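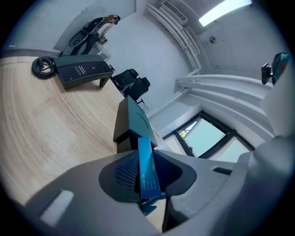 4.2 What went wrong with the handheld gripper

I'd love to say the Sonbridge sessions ran clean, but they didn't, and the way they failed taught us more than the good runs did, so I'm giving them a section of their own. We recorded 214 tabletop episodes with the handheld gripper (see Figure 4 for a view from its camera, with a slim blue card rising from the recess in the gray housing and a dark block on the table just past it). Of those, 35 had to be thrown out.

Most of the bad ones, 22 in all, came down to the same fault. The fingers would close on a thin item, the width reading would say "closed," and then the reading froze there for the rest of the episode. Replay that on the arm and you get a robot that never lets go! Our first guess was the software, and I lost most of June to it. Michalis Tsakiris finally took the housing apart and found a sensor wire rubbing on the finger hinge. It only lost contact near full closure, so our bench test (which used a fat foam cylinder, my choice, sorry) never caught it.

The other 13 were a tracking problem. The lens is very wide, so a single view takes in the table, the chair by the wall, the ceiling light and a good piece of the window. Bright glass gave the tracker very little to hold on to, and the pose would jump sideways when we turned toward it - once far enough that the replayed arm hit its soft stop.

We now close the gripper fully on nothing before every session and check that the reading comes back when it opens. We also reject any episode with a pose jump above the limit in Section 3. Neither check was in place for the Llanos recordings, and I haven't gone back through all of those yet.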